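Home | Kit | Skipping & Cardio | Strength | Mats | Delivery | Contact

Zarutel Speed Rope

Print this page | E-mail to a friend

I've been skipping in my back yard since March, and this is the rope I keep going back to. I started on a cheap plastic one that kinked every time I put it away, and I blamed my ankles for what was plainly the rope's fault. The Zarutel is a thin coated cable on ball bearings, and it turns so smoothly that I got to 80 jumps without a trip on my first evening (then I got cocky and whipped my own shin, which stings!).

You cut it to size yourself. Stand on the middle with one foot, pull the handles up to your armpits, and leave it a bit long until you're sure. I took mine down in tiny snips over a week and I'm glad I did. The handles are long and a little bit grippy, good for crossovers if you can do them. I can't yet.

I also tried the Gokska weighted rope, which we stock as well. It's lovely for slow, heavy sessions and my shoulders certainly knew all about it, but for quick rounds I'd have the Zarutel every time. My usual is 5 rounds with a short breather, and on a good day that comes to 900 jumps.

One moan: the cable hates rough concrete. Use a mat, or skip indoors if your ceiling allows. Spare cables come from our Sirbridge shop or by post, and they fit the Vasseur handles too.

Wipe the handles down after use and hang the rope up, don't coil it tight. 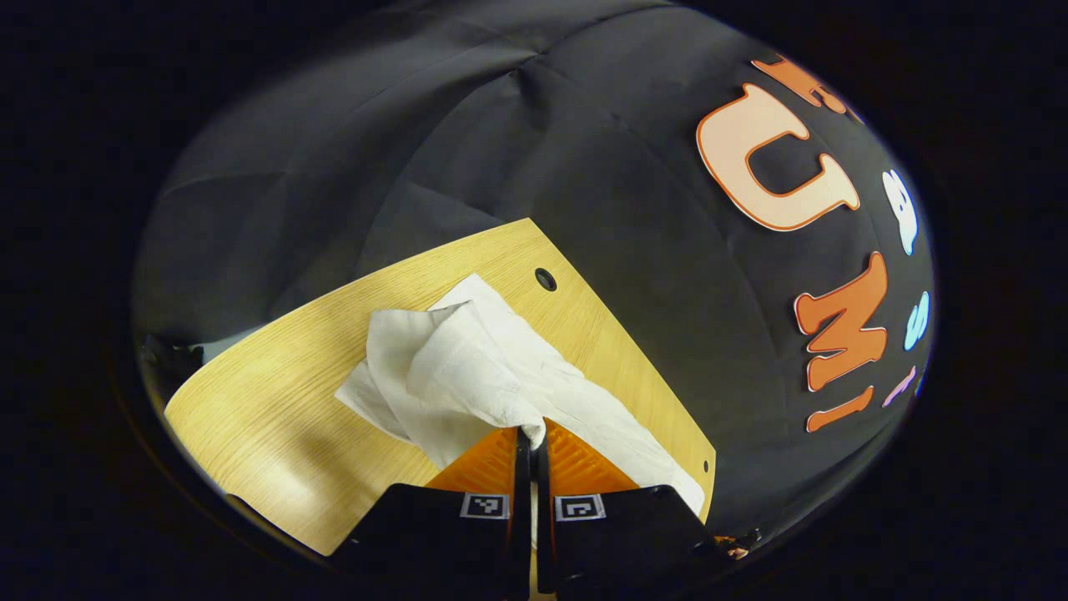
Crumpled white cloth on a light wood-grain top.

Reader comments

Bought two, one for me and one for my daughter. She's already better than me. Very annoying.

Does the spare cable come with the little end screws? Mine have vanished into the carpet.

Did 400 this morning before work and my calves are in bits. Great rope though.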